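Rapport d'avancement no 3 -- Programme Gutley, filière de collecte et de réemploi des textiles sportifs
Destinataire : Fonds Protport, service du suivi des conventions
Période close le samedi 31 décembre

1. Objet et périmètre

Le présent rapport couvre le troisième trimestre d'exécution de la convention. Il porte sur les trois volets financés : collecte auprès des clubs, tri au dépôt Flustarero, redistribution. Le volet communication, reporté par avenant, fera l'objet d'une note séparée.

Le périmètre géographique est inchangé. Deux clubs de handball ont rejoint le dispositif en cours de période et un club d'athlétisme l'a quitté à la suite de sa fusion avec une structure voisine. Les conventions de dépôt correspondantes ont été signées ou dénoncées selon le modèle annexé au rapport précédent.

2. Collecte

Le tonnage n'étant pas un indicateur fiable pour des articles légers, le suivi se fait désormais à la pièce. Le dépôt a enregistré 900 pièces entrantes sur la période, toutes catégories confondues. Les shorts et maillots constituent la majorité des entrées ; les survêtements restent minoritaires et arrivent surtout après les changements d'équipementier.

Les bacs installés dans les vestiaires donnent de meilleurs résultats que ceux placés à l'entrée des gymnases, où l'on retrouve des apports hors périmètre (chaussures, linge de maison, jouets). Il est proposé de ne pas renouveler les bacs d'entrée à leur échéance. Le coût de déplacement est absorbé par la ligne logistique. 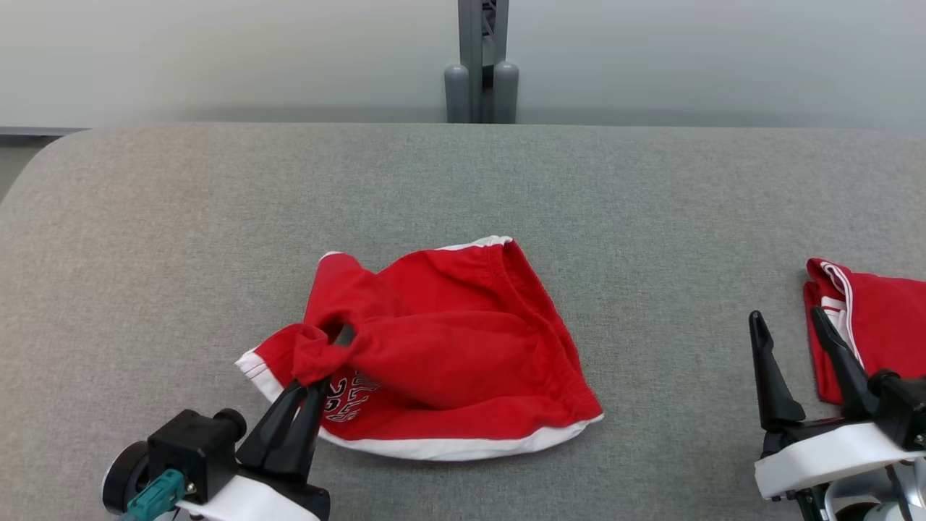 Radwa Lahlou

3. Tri

Sur les 900 pièces entrantes, 480 ont été classées en réemploi direct, 200 en réparation et 90 en recyclage matière. Le solde était en attente de classement à la clôture de la période. Il s'agit pour l'essentiel d'articles marqués au nom d'un club, dont la cession suppose l'accord écrit de ce dernier. Les demandes sont parties ; les réponses arrivent lentement.

La grille de tri a été révisée sur deux points. Le critère « élastique de ceinture » est passé de deux à trois niveaux, l'ancien découpage envoyant en réparation des pièces portables en l'état. Le critère « marquage » distingue maintenant le flocage dégradé du flocage intact mais nominatif. Cette seconde distinction allonge le contrôle, dans une mesure que nous ne savons pas encore chiffrer.

Le logiciel McKinnon, retenu pour la traçabilité, est en service au poste d'entrée. Le poste de sortie fonctionne encore sur tableur. La double saisie qui en résulte est la principale source d'écarts d'inventaire -- le rapprochement est fait à la main chaque fin de semaine par Diệp Lương.

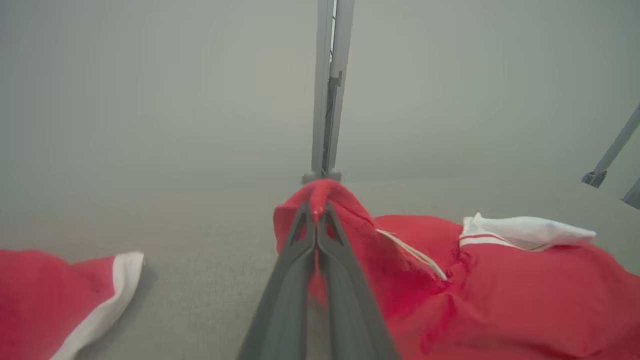 Taha Morsy maintient sa réserve sur la grille : trois niveaux pour l'élastique, c'est un de trop, deux trieurs sur la même pièce ne donneront pas le même résultat, et il faudrait un essai croisé avant de figer quoi que ce soit.

La réserve est retenue. Un essai en double lecture est programmé pour février, sur un lot tiré du stock en attente. Si la concordance entre trieurs s'avère insuffisante, le critère reviendra à deux niveaux et la définition du niveau inférieur sera réécrite.

4. Redistribution

Les sorties suivent deux canaux : dotation aux sections scolaires et vente à prix fixe lors des tournois. Le premier canal est conforme au prévisionnel. Le second est en retrait, deux tournois ayant été annulés pour indisponibilité de salle. Kiều Huỳnh a négocié un emplacement de remplacement au forum des associations.

Les tailles enfant partent en priorité et manquent régulièrement. À l'inverse, les grandes tailles adultes s'accumulent. Un échange de stock avec une ressourcerie du département est à l'étude ; il suppose une clause de non-revente des pièces marquées.

5. Exécution budgétaire

Les dépenses de personnel et de location sont conformes à l'échéancier. La ligne « petit équipement » est sous-consommée, la livraison de la seconde surjeteuse ayant glissé. Nous demandons le report du reliquat sur la période suivante, sans modification du montant total de la convention.

6. Points soumis à décision

Report du reliquat de la ligne « petit équipement ».
Non-renouvellement des bacs d'entrée de gymnase.
Bascule du poste de sortie sous McKinnon avant la fin février.

Les pièces justificatives sont tenues à disposition par Gilles Baudry. Le relevé détaillé des entrées par club est joint en annexe 2.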